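Clearing the Back Room: Slippers, Hangers and a Lot of Floor

6 min read
Last updated: December

The back room at Zurkura had not been sorted out properly since we moved in. It started as a utility room, became the place where coats went, and ended up as the room people put things in when they were on their way to somewhere else. We gave it a full Wednesday and most of the evening after it.

This page is a record of how it went, mainly for the people who share the house and want to know where their belongings are now. It covers the clothes, the footwear, the floor and the counter. The shed and the landing cupboard will get their own pages when they are done.

The order of work

We did the floor first. Most advice says to start high and work down, and for dusting that is right, but you can't carry a box across a room if there are shoes all over it. Anything on the tiles was picked up, looked at and given one of four places: wear, wash, mend or go.

Wear meant it went back on the rack or the shoe shelf the same day. Wash went in the machine in the kitchen. Mend went into a bag with a limit on it, and the limit was 14 items. The last mending bag had no limit and sat behind the door for two winters. Go meant the charity shop if it was clean and whole, and the textile bank if it wasn't.

Small things from pockets went into a bowl. We found bus tickets, a tape measure, three odd gloves and the spare key to the bicycle lock, which had been replaced in the spring at a cost nobody wants repeated.

Footwear

Slippers took longer than expected. There are five people in the house and each of them seems to own a pair and a half. The rule was that a slipper without its partner was kept until the end of the day, and then it went.
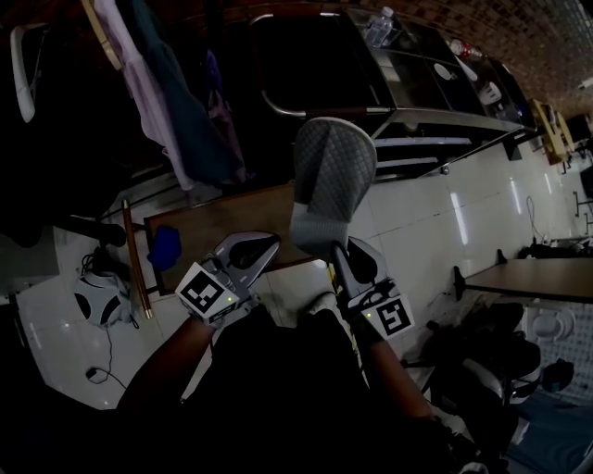

Quilted slippers shouldn't go in the tumble dryer, according to Darcy Kingi, and a cool hand wash with the toes stuffed with an old towel keeps the stitching flat. Darcy also thought one day was too short a time to wait for a missing partner and asked for a week. We settled on the weekend.

The grey quilted ones were checked for wear on the heel and for loose threads along the diamond pattern. If you have a similar pair, run a thumb along the lines of stitching. Where one has gone, the padding starts to bunch, and it is a five-minute job with a needle if you catch it early.

Outdoor shoes are now on the lower shelf and slippers on the upper one. Boots stand on the tray by the back door. Please knock the mud off outside.

The clothes rack

The rack stays where it is. It holds what is being worn this month and nothing else. Summer things have gone into two lidded boxes under the stairs, labelled on the short side so the label can be read without pulling the box out.

We tried hanging by person and then by length. By length is better. Long items hang at one end, short ones at the other, and the space under the short ones takes a laundry basket. Ilango Subramaniam was against this and still is, so his shirts are together at the short end and should be left there.

Hangers were the other problem. We had collected up to 500 of them over the years, counting the wire ones from the dry cleaner's, and they were in carrier bags all over the house. We kept 40 for the rack and a few for guests. The wire ones went back to the cleaner's, who were pleased to have them.

The floor

White tile shows everything. Once it was clear we swept it twice, then mopped with warm water and a small amount of washing-up liquid, then mopped again with plain water. The second mop matters on a glossy tile. Leave the soap on and it dries in streaks that show up as soon as the lights are on.

Grout lines were done with an old toothbrush and bicarbonate of soda mixed to a paste. It is slow work. We did the section by the door and left the rest for another day.

Cables were the last thing on the floor list. Anything that needs to stay plugged in should have its lead run along the wall. Anything that doesn't should be unplugged and the lead wound up.

The counter

The steel surface wipes down easily with a damp cloth, always along the grain, and then a dry one. The rail gets the same treatment. Fingerprints come off with a drop of vinegar in the water.

Bottles are to be emptied, rinsed and taken to the kitchen at the end of each day. The counter is for folding, and folding needs a clear run about as wide as a bath towel.

What left the house

Four bags went to the charity shop and two to the textile bank. The old shoe stand went to a neighbour. The mending bag came in at 11, under the limit, and has a date in the diary.

Still to do: the rest of the grout, a hook for the ironing board, and the light by the back door, which flickers.

If something of yours is missing, look in the bowl first, then in the boxes under the stairs, and then ask.

Recent galleries

The Onska Shelves, Before and After Painting
Airing Blankets on the Line
A Drawer for Every Cable
Bosik Allotment: Shed Tidy
Mending Night at Jiang
Linen Cupboard, Part Two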